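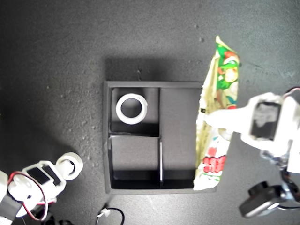
## Session 3: Toads, frogs and newts in the breeding pond

These notes go with the evening at Dratlow pond. Read them before you come if you can, and bring them along in something waterproof. Last session was all about hedgerow birds, so this is a big change of pace, and for my money it's the best night of the whole course!

### Why they come back to the water

Most of our amphibians spend far more of the year on land than people expect. A common toad may pass the summer in a garden, a wood or a rough bit of field, feeding on slugs, beetles and worms, and then sit out the cold months under logs or deep in a bank. But the eggs have no shell. They dry out in no time in open air, so the adults have to get back to water to breed.

Toads are very loyal to their ponds. Many return to the one they grew up in, and they will walk straight past a perfectly good pond to get there. At Sukberg the old route runs downhill from the wood, over the lane and through the allotments. The lane was built across the route, and the toads carry on using it all the same.

What gets them moving:

- mild evenings at the end of winter
- rain, or ground that is still damp from it
- darkness, with most of the walking done in the first few hours after dusk

Frogs tend to arrive earlier than toads. Newts trickle in over a much longer spell and are easy to miss on land, as they look like a wet twig until they move.

### Telling spawn apart

Learn this bit well and you can tell what has been breeding even when there isn't an adult in sight.

**Frog.** Big jelly clumps, usually in the shallows, often with lots of females laying in the same corner. Fresh clumps sit low in the water, then swell and come up to the surface.

**Toad.** Long strings wound around water plants, in deeper water than the frogs use. Look closely and you'll see 2 rows of black eggs in each string (if the string is pulled tight they can look like a single row, so check a slack part).

**Newt.** Single eggs, each one folded into a leaf by the female with her back feet. It's slow, careful work and lovely to watch. Look for soft leaves with a neat crease near the tip - water forget-me-not is a favourite. Please don't unfold them. One opened leaf is one exposed egg.

### Males, females and a lot of pushing

Male toads are smaller than females and get to the pond first. Some don't wait that long: they sit along the route and climb on to a female as she passes, so she ends up carrying him the rest of the way. The grip is called *amplexus*. In the breeding season the male grows dark rough pads on his inner fingers which help him hold on.

If a male is grabbed by another male he gives a short, high chirp, meaning let go. You'll hear it a lot. It's a wonderful sound and quite different from the low purr of frogs.

Male smooth newts grow a wavy crest along the back and tail. They don't grip at all. The male swims in front of the female, fans his tail to waft scent towards her, and drops a small packet of sperm on the pond floor for her to pick up.

### How we survey

We do a torch survey, walking the bank slowly and stopping at each of the 14 marker posts. Work in pairs, one on the torch and one on the sheet.

1. Meet at the Achari hut on Sunday at dusk. Boots should be clean and dry before you arrive, as mud carries disease between ponds.
2. Start at the post by the sluice and go clockwise.
3. Shine the torch down into the water and sweep it slowly. Adults only on the main sheet - spawn and tadpoles go on the back.
4. Write "newt, unsure" if you can't see enough to name it. Females of the smaller newts are hard to part, and an unsure newt is still a useful record.
5. Note rain, wind and how clear the water is.
6. No netting and no handling. Great crested newts are protected by law and we only look.

Dornex sheets are in the box by the door, along with pencils. Ink runs.

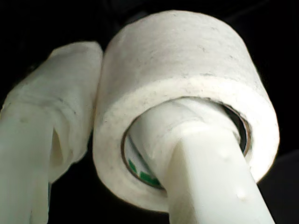

*Roll of white tape.*

### After the spawn

Frog and toad tadpoles start on algae and take more animal food as they grow. The back legs show first, then the front. Newt larvae go the other way round, front legs first, and they keep feathery gills behind the head for as long as they live in the water. They are hunters from the start, and frog tadpoles are on the menu.

Toad tadpoles taste foul to most fish, so toads do well in ponds where frogs struggle. Dragonfly larvae and diving beetles aren't so fussy.

### Before next session

- Copy your pair's counts on to the class sheet.
- Find one other pond near you and write down which spawn, if any, you saw in it.
- Read the chapter on slow worms and grass snakes.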